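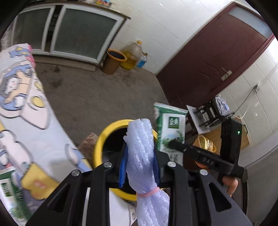
Nava Hand Gripper Review: A Month of Picking Up Kitchen Stuff

Home Reviews Grippers Arms Cameras Controllers Forum

I've been wanting to try one of these hand-held grippers ever since Erlinda Sison brought hers over and let me squeeze it for five minutes (five minutes is not enough, believe me). So in October I finally bought a pair of the Nava ones from Tinus, $1,559 for 2, and I've been grabbing groceries with them ever since.

If you've only used an arm with a motorized gripper on the end, the idea takes a minute to get used to. You hold the thing, you do the squeezing, and the fingers on the far end close the way they would on an arm. I use mine for working out grasps before I bother moving anything over to the real arm. It's so much quicker than nudging a joystick and waiting!

The pads

Let's start with the best part. The blue ribbed pads are great. My old Grolta gripper had smooth rubber tips and I spent half my life chasing things across a table with it, especially anything with a slick wrapper. These have enough bite to hang on with a light squeeze. Foam sheeting is my favorite test because it gives you no hard surface to push against, and a bundle of it with a rubber band low around it makes a lovely awkward target. Go in at the waist and the pads settle right down. Go in higher up and you need to squeeze a good bit more, and the roll likes to lean over on you.

Milk packages are harder. The tall kind with the crimped top has flat sides that flex, and if you come in at an angle you end up pushing the thing along before you've got hold of it. I got better at it with practice, but I never got as good as I am with the foam. Hermenegildo Villalobos has the same pair and tells me to come in lower. I've tried lower, Hermenegildo. It still scoots.
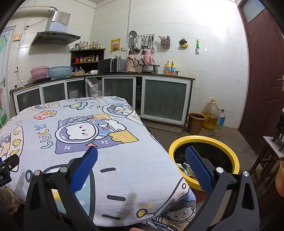
Jaws open over the tablecloth, blue pads facing each other.

Squeeze and feel

The linkage moves nicely. Both fingers come in evenly, and there was no wobble at the pivot pins out of the box. After the first couple of weeks I did notice a faint click when opening mine all the way, only on the left-hand unit. A drop of light oil took care of it and it hasn't come back so far. Cutouts in the outer arms let you see a bit more of what you're reaching for, which I didn't expect to care about and now miss when I go back to the Grolta.

Now the grumbling. My hand gets tired! An hour is fine, two hours and my thumb is done for the day. The grip is a touch wide for me, and Zyanya Barajas, whose hands are smaller than mine, gave up well before I did. A slimmer handle would fix a lot. Using two together is also clumsier than you'd think, and over a small table I kept knocking one against the other until I learned to park the spare hand off to the side.

Compared with the Grolta

The Grolta is lighter and it cost me a lot less, and for boxes and jars on a plain bench I'd still say go ahead and save your money. Soft things, crinkly things, anything with a shiny skin, that's where the Nava pulls ahead. I also like that the pads come off without a fight. I haven't worn out a set yet, but they do pick up lint from a tablecloth, and I wipe them down with a damp rag between sessions.

Warranty is 12 months and covers the linkage but leaves out the pads, which seems a bit stingy at this price. Spares are easy enough to order, though.

Would I buy the pair again? Yes, though I'd start with one and add the second later. Next up is the Diter controller, once Debashish Herath gives mine back.

Contact us | Copyright, all rights reserved | Back to top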